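How to check out a haunting claim without fooling yourself

I get asked to look at "haunted" places a few times a year, and most of the work is dull. You sit still, you write down times, you look at the plumbing. If you want proof of the afterlife by bedtime, try another page. If you've read a claim in a book or heard one from a neighbour and want to know what it's worth, the steps below will get you most of the way for very little money.

Street stories count too. A figure at the end of the block, footsteps on paving, a phone that rings with no one near it: they can be handled the same way as a bump in the attic.
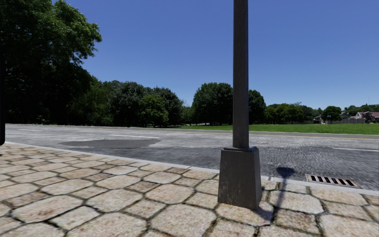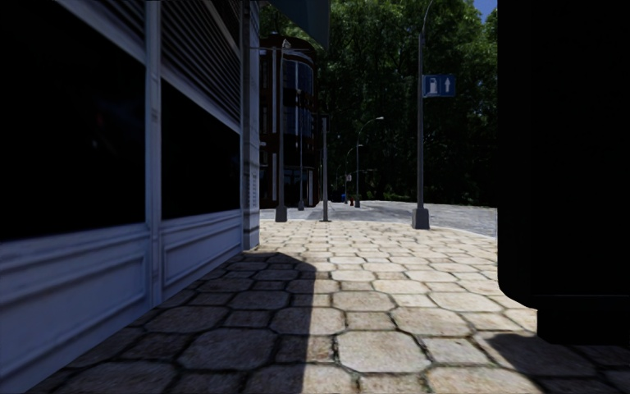
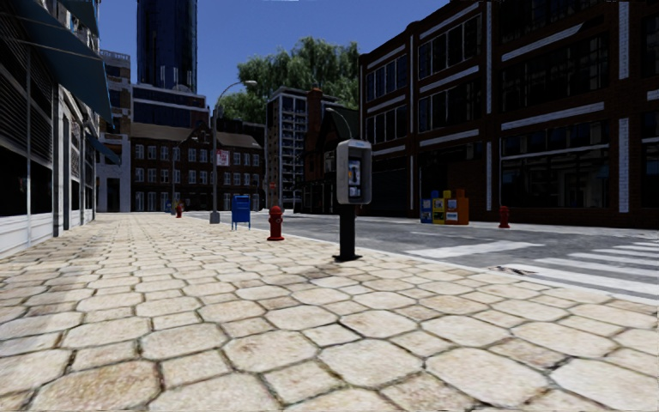
Step 1. Write the claim down in one sentence

Do this before you visit. "The Tindwood Hotel is haunted" is no use to you. "Guests in room 16 hear a woman crying between two and three in the morning" is something you can test. If the person telling you can't get it down to a sentence, ask what they personally saw or heard. Quite often the answer is nothing, and it all happened to a friend's cousin who has since moved interstate.

Keep the first version of the sentence. Claims have a habit of shifting once you start poking at them. The crying becomes a sigh, the room becomes the whole floor, and suddenly the pipes you found don't count.

Step 2. Find the oldest version

Go backwards. Start with the version you heard and work out where that teller got it, then where that source got it. Local library newspaper files are the best thing going for this, and the staff are usually delighted to be asked for something other than the photocopier.

With the Tindwood story, every website I read gave a tragic death in the building as plain fact. They were all copying the same ghost tour pamphlet, word for word in places, down to a spelling mistake. The pamphlet gave no source. I read every local paper for the year it named and found a dance, a stolen horse and a long argument over drains. No death.

That doesn't prove nothing happened. Papers miss things. But when a story has a date, a name and a cause of death and none of the three can be found, I stop repeating it.

Step 3. Interview witnesses separately

Two people who have told a story together for years have one memory between them. Talk to them apart if they'll let you, and ask open questions. "What happened next?" is good. "Did it feel cold?" is terrible – you've just handed them a cold spot.

Things to get down:

What time it was, and how they know
Where they were standing or lying
What they had been doing in the hour before
Whether they'd already heard the place was haunted
Who they told first, and when

The fourth one matters most to me. A person who didn't know the story and reports the same thing is worth a great deal more than someone who booked the room for it. I have met plenty of the second sort and very few of the first.

Be polite. Most people who tell you about a ghost aren't lying. They had a fright and reached for the explanation that was lying about.

Step 4. Visit in daylight first

Everyone wants to go at midnight. Go at ten in the morning and look at the place properly. Open and close every door. Find out which ones swing on their own. Listen for the fridge, the pump, the lift. Ask when the hot water system runs and whether anything is on a timer.

Stand exactly where the witness stood and check what can be seen from there. Reflections in windows cause a lot of trouble, and so do headlights sweeping across a ceiling. Old stairs can creak well after someone has used them.

Then go back at the hour named in the claim. You need both visits, or you have nothing to compare.

Step 5. Buy less gear

You need a notebook, a watch, a torch, a cheap thermometer and a sound recorder. Your mobile will do for the last one. That's the kit.

What you don't need is the Hatetti meter, which sells for $620 and has a row of coloured lights. I borrowed one. It lit up beside the microwave, beside my phone and beside a lamp, and the instructions called all three a "response". A device that can't tell you what it's responding to is an expensive night light. The same goes for the Miah "spirit box", which flicks through radio stations and invites you to hear words in the scraps. You will hear words. Your brain is built to find them.

If you do record sound, have one person listen back without being told what you think is on it. Ask them to write down what they hear. I've tried this with 20 clips that a group called Jenda had posted as clear voices. My listener wrote "nothing" for most of them and "a dog?" for the rest. When I showed her the captions she heard every one straight away.

Step 6. Count the quiet nights

This is where nearly all amateur investigations fall over. One odd noise on a Friday in November goes on the website. The quiet nights on either side aren't mentioned anywhere.

Log every session, including the boring ones, and give each the same number of hours. If a hotel has had 200 guests through a room and three complained of crying, the other 197 are part of the evidence. So ask for them. The manager may not have kept a record, and then you should say so in your notes instead of guessing.

Step 7. Write it up so someone can argue with you

Put the original one-sentence claim at the top. Say what you checked, what you found and what you couldn't check. Keep your guesses in their own section. "Unexplained" is a perfectly good finding, provided you don't treat it as another word for "ghost". It only means you ran out of time, access or ideas.

Send a copy to the owner before you publish. Some will be cross, particularly if the ghost is good for bookings. The Tindwood people wrote back that they found my report very interesting and would be keeping the pamphlet at reception.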